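To: Emstead Quiz League list
Subject: Re: Winter round, venue and questions
Date: 15th October

Hello all,

Thank you for the kind replies about the winter round, and sorry mine has taken a while. I wanted to answer this one properly:

> Are we staying at the Brisau for the December final, or
> moving to the Hullora? The back room was awfully tight
> last year and I could not hear the music round at all.
> Also, can we please have fewer questions on rivers?

We're moving! The Hullora has given us the upstairs room, which seats 64, and they've promised to turn the kitchen fan off during the music round (I asked twice). The Brisau folks were very gracious and we'll be back there in spring for the ordinary league nights, so please keep buying their soup.

As for rivers, point taken. I've been through the question box at my own pace these past few evenings, and we now have 612 questions on file, of which 40 are about water in one form or another – far too many, I agree. Most of them are mine, I'm afraid. I grew up beside one.

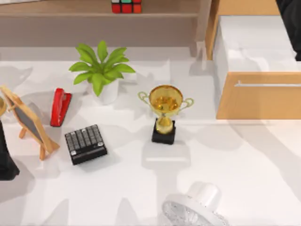
Plant and puzzle cube, white tabletop

What I'd love is more from all of you on cooking, old television, and gardens. Please send the answer along with the question, and where you found it, so that we don't have another evening like the one with the capital of Australia. The Petrauskas bookshop is giving vouchers to the runners-up again, and they've asked for 2 questions about children's books in return, so if you have a favorite from when you were small, do write in.
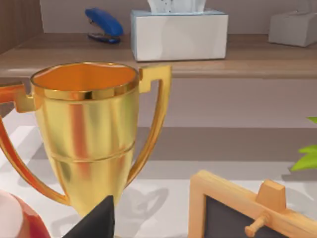
Gold cup with two handles

Teams can still be up to six people, and if you're short a member just reply here and we'll find you a good home. Entry money at the door as before, coins very welcome.

Warmly, and looking forward to seeing you all,
your question setter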